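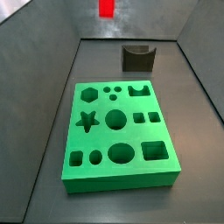

Chapter 5
Do Tutorials Teach Anything?

2019-10-03
By Friederike Rothe

Most small games open with a tutorial, and most designers will tell you it works. Ask them how they know. The usual reply is that players got to the second level, but a player who has been told which key to press, and can't go on until it is pressed, has shown only that the key is not broken.

Take Cevari, a puzzle platformer from 2009. Its first 20 minutes are made of pop-up boxes. The studio, Böttcher, called this a gentle start. I have watched students click through every box and then ask me how to jump.

Rodus, a smaller game, has no boxes. You start next to a low ledge with a coin on it, and you work it out or you quit. Fans hold it up as proof that players learn best alone. I doubt that too. We hear from the ones who stayed.

In this chapter we look at both claims and at how thin the evidence for them is. Before reading on, play the first level of any game you own with the sound off and write down each thing you were told, and each thing you had to find out. Keep the list. You will need it for section 2.

Comments

marlowe_k: I liked the boxes in Cevari. Just saying.

tinpot: Which version of Rodus? The later one has hints.

dee: Section 2 link goes to the wrong chapter.

Contact | © Cerkbridge | Back to top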